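How a Robot Learns in a Room That Isn't There

Every September the Pernlow workshop opens its doors for an afternoon, and anyone who can stand in line without shoving is allowed in. Most kids come hoping for a robot that will shake their hand, or possibly take over the world. What they meet first is a desk, a computer and a man named Spyros Nedeljković, who has a cookie in one hand and would like you to keep yours away from the keyboard.

Spyros teaches a robot arm called Petek. Petek has no legs, no face and no opinions. It has a gripper, and a gripper is a hand for people who think five fingers is showing off. Petek makes do with 2.

The odd part is where Petek goes to school. Its lessons happen in a simulation, a pretend place drawn by a computer, a lot like the inside of a video game. The program that draws the rooms is called Vekero. A room in Vekero has walls and a floor, and somebody has usually hung a painting, though no one will ever live there to look at it. You see it all from just behind Petek's fingers, as if your own eyes had slid down to your wrist. 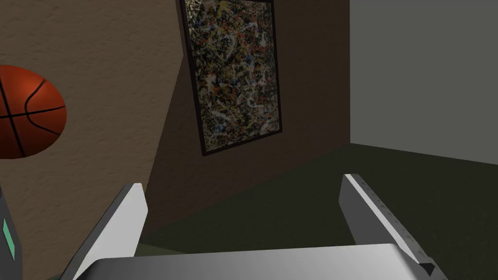 Why not just let the robot practice in a real room?

Real rooms break. A beginner robot swings too far, squeezes too hard and lets go at the worst moment, and in a real room that means dented walls and a lot of sweeping. In a pretend room you press a key and start over, and no one gets sent to fetch the broom.

Practice is also faster this way. Spyros told our group that the computer can run up to 2,000 tries in one night, while he is home asleep. A real arm would need a rest, a checkup and probably some oil. (He wouldn't say how many of those tries are any good. We asked. He ate more of the cookie.)

So what is a try? It goes something like this. The computer gives Petek a job, such as "move your gripper over there." Petek moves. The computer checks where the gripper ended up and gives it a score. Close to the right spot is a good score. Poking a wall is a bad one. Then Petek changes its plan a tiny bit and goes again. It never gets bored and it never asks for a snack, which makes it easier to teach than some visitors.

You might think one pretend room would be plenty. It would be, if you only wanted a robot that was brilliant in one room. Think of a kid who can find the bathroom at home in the dark but gets lost at Grandma's. To keep that from happening, Vekero keeps changing things. New walls, new floor, new pictures, furniture in a new place. On the day we went there were 1,060 rooms saved on the computer, and Spyros claimed to dislike only the yellow ones.

He let each of us steer for a minute, using a small controller. Steering is harder than it sounds. Push forward and the gripper goes away from you, fine. Tilt it, and the whole room seems to lean over like a ship – your stomach may have something to say about that. One girl guided the gripper neatly down an aisle of floor. I went straight at a wall. The wall was very polite about it, being made of math.

Furniture is where things get tricky. A shelf sticks out, it has an inside and an outside, and it can hide whatever is behind it. People guess the hidden part without trying. Petek has to learn that when a window seems to stop at the side of a shelf, the window hasn't been sawed in half. The rest of it is back there, out of sight.
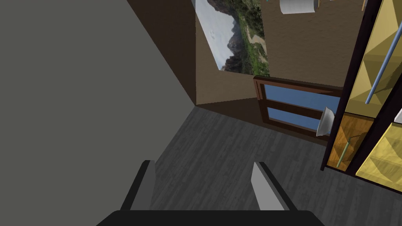
Petek's gripper, fingers open, with a tall shelving unit close by on the right.

After the screens comes the part with the real arm, which lives in the next room behind a yellow line on the floor. It is called Pekance, and it gets the lessons once Petek has finished learning them. Moving a skill from the pretend world to the real one is the hardest bit of the job. Real floors have crumbs. Real lights flicker, and real objects are heavier on one side for no good reason.

Pekance picked up a sponge for us. It took quite a while, and there was a pause in the middle when Spyros stopped breathing. Then the sponge went up in the air and everybody clapped, including two dads who had been looking at their phones.

If you go, wear shoes with laces that stay tied, and stay on your side of the yellow line. Ask to steer early, before the line gets long. The cookies are by the exit, and they are real.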